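Ornach Bedroom Textiles – README

Contents of this card: scope, folder layout, item classes, task wording, annotation fields, known problems, changes.

Scope

Ornach Bedroom Textiles covers the folding and tidying of clothes and household linen on a made bed. All work takes place on the bed itself, without a folding board or a separate table. The release holds 541 episodes. Of these, 221 deal with a single garment, 200 with towels and blankets, and the remainder with mixed piles. The card was last revised on September 26, 2021.

The set is meant for work on cloth state: whether an item is flat, part folded, folded or heaped, and which corner or edge is held at a given moment. It was not designed for garment sizing, fabric identification or wear assessment, and the labels will not support those uses.

Folder layout

episodes/ one folder per episode, numbered without gaps
labels/ one file per episode, same number
tasks.txt the task sentences, one per line
items.txt item classes and their short codes
splits/ train, check and held-out lists

The split is made by room. No bed appears in more than one list. Users who build their own split should keep to this, as sheets and curtains are easy for a model to memorise.

Item classes

There are eight classes: shirt, trousers, towel, blanket, cushion or pillow, sheet, soft toy, other cloth. Printed garments carry an extra flag, print_visible, which is set only while the print faces upwards. A shirt turned face down keeps its class and loses the flag.

Soft toys and cushions are labelled even where they play no part in the task. They sit at the head of many beds and are a common cause of false cloth detections, particularly grey or long-pile ones.

Items that lie partly under another item are marked covered. The degree of cover is not recorded.

Task wording

Each episode has one sentence in tasks.txt. The verbs are limited to fold, flatten, turn, stack and move. "Fold the black shirt" means body and sleeves, ending in a rectangle. "Flatten" ends when no fold crosses the centre of the item – creases do not count. Left and right are always given from the side of the bed where the person stands.

Bedroom with the pale green sheet, black printed item:

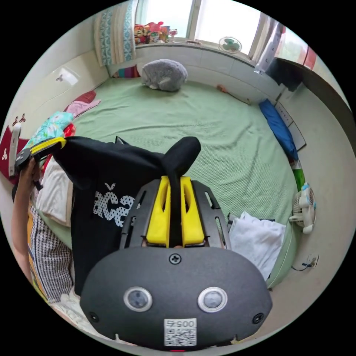
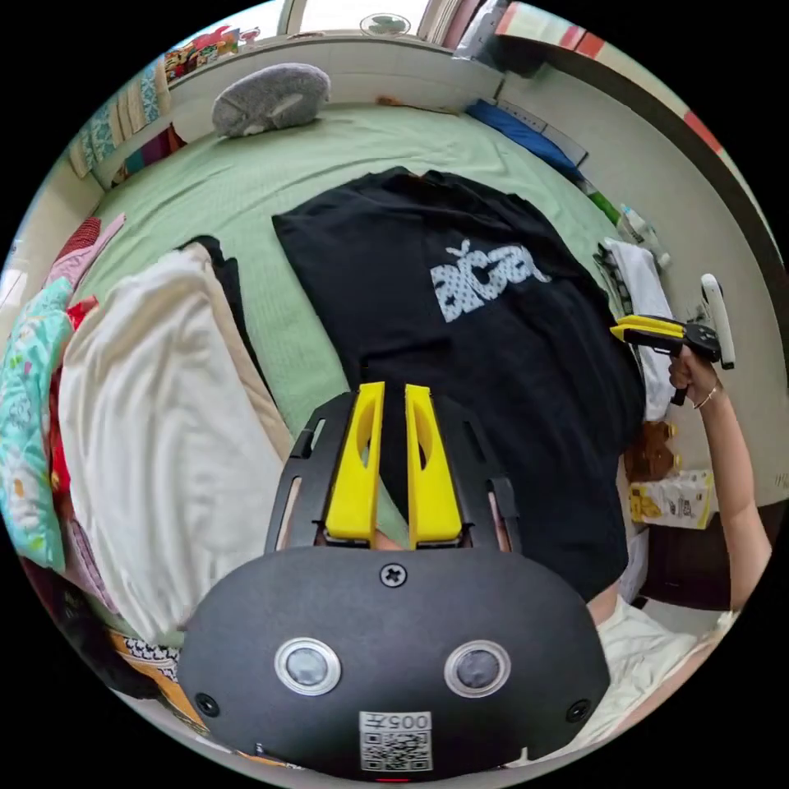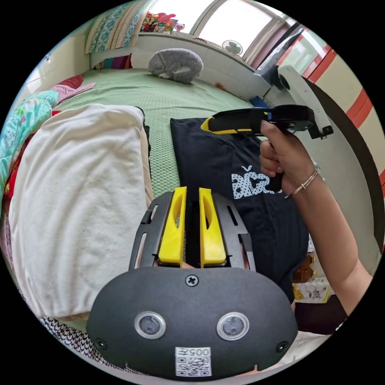
Annotation fields

state flat, part_folded, folded, heaped
held_points 0, 1 or 2
surface bed, lap, floor, other
print_visible yes, no, not_applicable
covered yes, no

State is judged on the target item alone. Where the target rests on another garment of similar colour, the outline was drawn at normal zoom and may be out by a finger's width. Labels were written in Burero and exported as plain text. The older Retamal export is still accepted by the loader, but it has no covered field and the loader fills this with "no".

Known problems

Black cloth. Folds inside a black shirt are hard to place in backlit rooms where the window is behind the bed. The state label is dependable, the fold line less so.

White on white. Folded towels next to pillows or pale blankets were sometimes merged into one outline. The Hirkell check script lists the affected episodes but does not repair them.

Textured sheets. A waffle or honeycomb weave produces false edges at low resolution. Do not reduce below the supplied size before computing edges.

Changes

Lap added to the surface field. Class "duvet" merged into blanket. Duplicate task sentences removed from tasks.txt; line numbers in earlier copies no longer match. Held-out list reissued in September with two rooms moved to train.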